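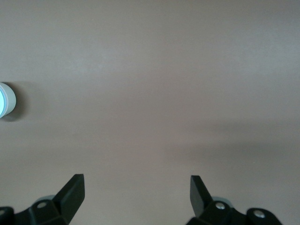
19 March 2022, workshop notebook, big table

Today I worked only on the table surface and on the small containers. Koen Aerts asked last time that I write also the things which went wrong, so I will try to do it.

The table top. The second coat of the matte paint had its full drying time, so I began with sanding. I took the 400 paper with a little water and went in long strokes, always in the same direction. In the first coat I used the 80 paper for too long at one place near the wall side, and the scratches came through the paint. This was my mistake. I filled them before the second coat and now I can not feel them with the fingertips. With a lamp held very low I still find one line, as long as my hand. I leave it. For the work we do on this table it makes no difference.

The color on the can from Datley is called "warm stone". On the lid it looks more brown than on the table. In the morning I find it gray, and when the ceiling lamps are on there is something pink in it. Koen says it is the same color all day and I should look less at it. I would still like to paint a small test board with the rest of the can and keep it on the shelf, so that we can compare when we must repair a corner.

Cleaning. Please use only the soft cloth and plain water on this surface for now. I tried the Bistoritz cleaner on the under side first and it left a shiny spot after 5 minutes. The spot did not go away with water. If somebody has already used it on the top, write it here with the place, so I can check it.

Small containers. The old ones had screw lids, and the lids were always on the wrong container. I ordered a bag of low round ones from Dijkstra, 60 pieces, with press lids. I wanted all lids in one color, but the bag came mixed. My proposal for sorting:

pale blue-green lid: washers and small rings
yellow lid: wood screws
gray lid: everything which has no place yet

I did not make labels. The tape from Worura does not hold on the side wall because the wall is curved and too smooth, it comes off at the ends after one night. Writing with the marker on the lid is possible, but it can be wiped away with a wet finger. Koen proposes to scratch a number into the bottom. I don't like this so much, because then you must turn the container over to read it, and when the lid is not pressed well you have all the washers on the floor. We should discuss it when he is back.

One more thing about the containers: they roll. If you put one on its side it goes slowly to the window, so the table is not level. I put the long spirit level on it and the window side is lower. Under that leg I placed a piece of cardboard folded two times. It is better but not good. A proper adjustable foot is needed, the thread in the leg is M8, I measured it.

Light. At the middle of the table I often work in my own shadow. The lamp over the table hangs too far back. I moved it one hook to the front and now the shadow is softer, but the cable is tight, so do not pull the lamp lower. We need a longer cable before we move it again.

To do:
test board with the rest of the paint
adjustable foot for the window side, M8
ask Dijkstra if they can send lids separately
longer cable for the lamp
put the 80 paper back in the drawer, it is on the window sill

The rest of the paint is in the metal cupboard, lowest shelf. The lid was difficult to close, so please check it before June, when it gets hot in there.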